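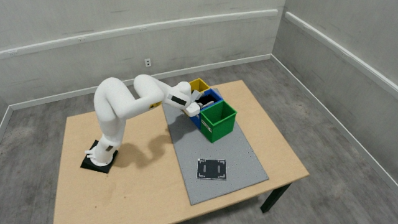

Notes for the Brekimer talk: can it do the sorting yet?

Print this page | E-mail this page
Reading time: 5 minutes
Last updated: September

Opening (leave the slide up while people sit down)

Good afternoon. Three bins on a mat – green, blue, yellow – and an arm to put things in them. This one is a simulation. Keep that in mind every time I say "the robot did it" in the next quarter of an hour, because most of the claims you'll read this year were earned in a room like this one, where the floor never gets swept and never needs to be.

Ask for hands: who sorts at home? Who sorts at work? Who has been told a machine will be doing it by next year? Wait for the laugh, if there is one.

The job itself

Sorting sounds like the easy chore. Pick it up, look at it, drop it in the right bin. Omar Shboul ran the returns bench at Cloltier for years and he says the dropping was never the trouble. The trouble was the bag with a wet receipt stuck to it, or two parts tangled together, or something that belonged in no bin at all and had to be walked over to somebody's desk.

Look at how much the room on the slide does for the arm. The bins are open at the top and each is one plain colour. They stand in a row. There's plenty of open space round them. Your kitchen doesn't look like that. Mine certainly doesn't.

The numbers

Jaber gave us 137 trial runs in simulation and a very pleasing chart. I asked how many had been repeated on a real bench. Five. Of those, two finished without a person stepping in. I don't call that a scandal, and Ziad Khoury, who did the work, was perfectly open about it. But the chart is what got passed round at Statmont, and the bench runs were in a footnote.

(Don't rush this bit. Pause after "footnote".)

What I'd believe

Show me the same arm with the bins in the wrong order. Then with a lid on one of them. Let somebody's child move the mat. Leave it going over the lunch hour with the door shut and tell me what's on the floor at two o'clock.

Jad Issa will say from the floor that simulation is cheap and you have to start somewhere. He's right, and I'd say so. Practise in there all you like. My quarrel is with the sales sheet that skips from there to my utility room.

If asked about cost: I don't have a figure I trust. Pass to Bogdan Pawłowska.

If asked "so when?": for a fixed bench with known parts, parts of the job, soon enough. For the house, I wouldn't clear the cupboard yet.

Next slide is the bench at Jaber. Check the sound first.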